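Week 5: Keeping Food at Home

I promised a short handout after last session, so bear with my typing! We're moving on from the grain stores and getting into the household side – how ordinary families made food last once they had a cold box in the kitchen.

My own way into this was the Tarkum survey, which went out to 554 households one January and asked what they kept, where, and for how long. People are wonderfully bad at remembering the "how long" part. I'd treat those answers with care.

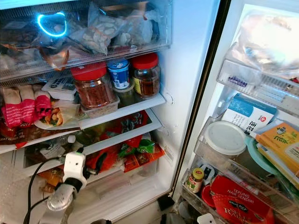
What I love is that the old methods hung on. Families in Tarkum went on salting, drying and pickling well after they could chill things, mostly for the taste (I grew up on that food and I get it completely). Sayegh's chapter calls this "habit," and I think that sells it short. Come ready to argue with me.

Reading: Sayegh, chapter 5, up to page 48. Skip the tables if you're pressed for time – we'll do those together.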